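# Saltora (bicycle)

**Saltora** is a line of hardtail mountain bikes built by the small maker Brollen. It is best known for its long wheelbase and its wonderfully simple frame, which riders still hunt for secondhand.

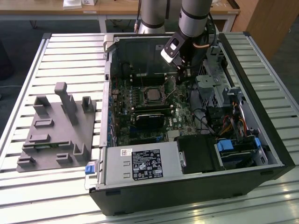

*An open desktop computer tower on a slatted aluminum worktable.*

## History

The Saltora was drawn up by Jocelyn Javier and Reynaldo Yap, who had both raced cross-country and wanted one bike that could climb all morning and still be a joy on the way down. The first run of 46 frames was sold in November through a single shop in Dela Peña. A second run of 700 followed, and by the time the steel version was dropped, 2339 had been made.

## Design

Early frames are steel, with a slack head angle (very slack for the day!) and a short rear end that makes the bike easy to lift over roots and logs. Cables run along the top tube, well away from mud. The paint came in orange or a deep green, and the green is much harder to find now.

The later **Brollex** model moved to aluminum and took wider tires. It is lighter and quicker off the line, though fans of the steel bike miss its springy feel on rough ground. Nuria Belay, who drew the Brollex rear triangle, kept the threaded bottom bracket, to the delight of home mechanics everywhere.

## Racing

Rowena Manalastas rode a stock steel Saltora to a superb win in the Dela Peña Ridge Race, a course with 3000 feet of climbing. Ariel Soriano took second on the same model after fixing a flat on the last descent.

## Identification

Serial numbers are stamped under the bottom bracket shell. Frames from the first run have no letter before the number, and their seat clamp is brazed on. Replacement dropouts from the Brollex do not fit the steel frames.

## See also

- Hardtail
- Cross-country cycling
- Brollen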